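Undilley Console Server, 16-port and 32-port

Home / Out-of-band management / Serial console / Undilley

Out-of-band serial access for Linux and BSD hosts, switches, storage controllers and power equipment. One rack unit, front-to-back airflow, two Ethernet ports, SSH and HTTPS management. Firmware branch Plosormont is installed at the factory on all units shipped since October.

Part numbers
UND-16-AC 16 serial ports, single AC inlet
UND-16-2AC 16 serial ports, dual AC inlets
UND-32-2AC 32 serial ports, dual AC inlets
UND-32-DC 32 serial ports, dual 48 V DC terminals

Overview

The Undilley gives an administrator a login on a host's serial port when the host's own network stack is down, misconfigured or not yet configured. Typical use is boot loader access, single-user recovery, file system checks after an unclean shutdown, and firmware setup on boards that redirect their setup screens to the first serial port.

Each serial port is presented as a named target. Names are assigned by the administrator and can be up to 48 characters. A user connects with a standard SSH client, giving the target name after a colon in the user field, and is placed directly on the line. No client software from Utudham is required. The web interface includes a terminal for use from machines without an SSH client.

All port traffic is recorded whether or not a user is attached. Kernel messages printed to the console during a crash are therefore available afterward, including those that never reached the host's own log.

Serial ports

Connector: RJ45, straight pinout by default, software-switchable to rolled pinout per port
Signaling: RS-232, RX, TX, RTS, CTS, DTR, DSR, ground
Speed: 1200 to 230400 bps
Data format: 7 or 8 data bits; 1 or 2 stop bits; none, even or odd parity
Flow control: none, hardware, software
Break: sent with the escape sequence ~B or from the web terminal
Isolation: none between ports; use an external isolator where hosts are on different grounds

The pinout switch is electronic and is stored in the configuration, so a replaced unit restored from backup comes up with the same pinouts. Older units (hardware revision B and earlier) use jumpers and ignore the setting.

Port speed detection is available but is off by default. It samples incoming data only and will not transmit to the host. A host that prints nothing cannot be detected. Where the speed is known, set it.

Management

Ethernet: 2 x 10/100/1000, independent or active-backup
Addressing: static, DHCP, IPv6 autoconfiguration
Access: SSH version 2, HTTPS, local console on port 0
Authentication: local, RADIUS, TACACS+, LDAP, SSH public key
Logging: internal storage, remote syslog over UDP, TCP or TLS
Time: NTP, up to 5 servers

Telnet is not included in Plosormont and cannot be enabled. Sites that still reach console lines over raw TCP can turn on the raw socket service per port. It has no authentication and should be limited by the address filter.

If both Ethernet ports are used independently, only one default route is active at a time. The second is installed when the first interface loses link or when the configured probe address stops answering. Probe interval is 5 seconds and is not adjustable.

Host configuration

The host has to be told to use its serial port. On most Linux systems three things need to agree: the boot loader, the kernel command line and the login prompt.

1. Boot loader. With GRUB, set the terminal to serial and give the unit, speed, word length, parity and stop bits. Regenerate the boot loader configuration after editing the defaults file.

2. Kernel. Add a console parameter naming the device and speed, for example console=ttyS0,115200n8. If more than one console parameter is present, kernel messages go to all of them, and the last one listed becomes /dev/console.

3. Login prompt. On systems running systemd, a getty is started on the serial console named on the kernel command line. On other systems, add the line to inittab or the equivalent.

ttyS0 is not always the port with the connector on it. On many server boards, the external connector is ttyS0 and the management controller's redirected port is ttyS1. Some reverse this. Check the firmware setup screen and the kernel's boot messages before opening a ticket for a silent line.

Garbled text at the boot loader followed by clean text from the kernel, or the reverse, means the two are set to different speeds. Hidayat cable kits and third-party cables behave the same in this respect. Replacing the cable will not help.

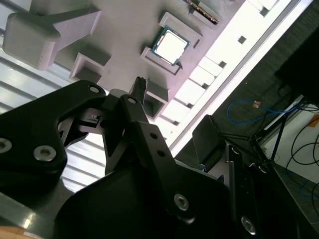

Rocío Llanos asked on the support forum whether the speed had to match in the firmware setup screen too, given that her hosts were readable from GRUB onward at 115200 but showed nothing before it, and whether the Undilley could be told to change speed partway through a boot.

It must match. Firmware redirection has its own speed setting, stored on the board, and the Undilley holds one speed per port for as long as the port is configured. Changing speed during a session is possible by hand (escape sequence ~S followed by the new value) but is not automatic, and the recorded log will contain unreadable characters for the part received at the wrong speed. Set all stages to 115200 where the firmware allows it. Where the firmware is limited to a lower speed, use the lower speed throughout.

Note that some firmware stops redirecting when the boot loader starts and some does not. If menu text appears twice, redirection after boot is still enabled. Turn off either the firmware's redirection after POST or the GRUB serial terminal.

Session recording

Recordings are stored per port on internal flash and rotated by size. The default is 8 MB per file and 10 files per port. Lines are time-stamped on receipt with the unit's clock, so an accurate NTP source matters when recordings are compared with logs from other machines.

Keystrokes sent by users are not recorded. Echoed characters are, as they come back on the receive line. Passwords typed at a standard login prompt are not echoed and do not appear. Passwords typed by mistake at a user name prompt do appear, and the recording should be handled accordingly. Individual files can be deleted by an account with the auditor role.

Recordings can be forwarded by syslog. Each received line becomes one message, tagged with the target name. Lines longer than 1,343 bytes are divided so that each message fits in one unfragmented UDP datagram on a standard Ethernet path with room left for headers and tunnel overhead. The limit also applies to TCP and TLS and cannot be raised.

Alerts

A pattern list can be attached to any port. Patterns are POSIX extended regular expressions matched against complete lines. On a match the unit can send an SNMP trap, a syslog message or an email. A default list is supplied with patterns for kernel panics, out-of-memory kills, file system errors and disks dropping from the bus. It is installed but not attached to any port.

Matching is done after control sequences are removed. Full-screen programs such as text-mode installers produce partial lines and may match late or not at all.

Firmware

Images are signed. The unit checks the signature before writing and again at each boot. Two image slots are provided; an update is written to the inactive slot and the unit restarts into it. If the new image does not complete startup, the boot loader returns to the previous slot.

Serial sessions are dropped during the restart. Attached hosts are not affected, and the DTR and RTS lines are held in their previous state. On hardware revision B and earlier the lines are released. Equipment that treats a loss of DTR as a hangup will log out any open session.

Configurations saved under Plosormont cannot be loaded on earlier branches. Export a copy before updating if a return to an earlier branch may be needed.

Physical and electrical

Height: 1U
Depth: 262 mm without cables
AC input: 100 to 240 V, 50/60 Hz
DC input: 36 to 72 V
Operating temperature: 0 to 50 C
Humidity: 5 to 90 percent, non-condensing
Rack ears: front or rear mounting, included
Rail kit: optional, 694 g per pair, part UND-RK

The fan can be replaced without removing the unit from the rack. Fan failure is reported by trap and by the amber LED on the front panel. The unit continues to run without the fan at ambient temperatures up to 35 C.

In the box

Console server
Power cord for each AC inlet, or DC terminal blocks
RJ45 to DE9 adapter, female
Rack ears and screws
Quick setup card

Serial cables are not included. Ordinary straight Ethernet patch cables can be used with hosts and switches that have RJ45 console ports. For DE9 hosts order the Hidayat adapter kit, part HID-9F-8, containing eight adapters wired for the Undilley default pinout.

Known limitations

LDAP group lookups do not follow nested groups.
The web terminal does not pass F10 in browsers that reserve it. Use ESC 0.
Target names are case-sensitive over SSH and case-insensitive in the web interface. Two names that differ only in case should not be used.
USB console ports on hosts are not supported on any model.

Ordering and support

Undilley units are built to order by Utudham. Units returned for service are erased before inspection, so export the configuration and any recordings first. Include the output of the command show support with all requests. Product contact for this line: Rohani Entili.

Related: Undilley rail kit, Hidayat adapter kits, Plosormont release notes, Plosormont command reference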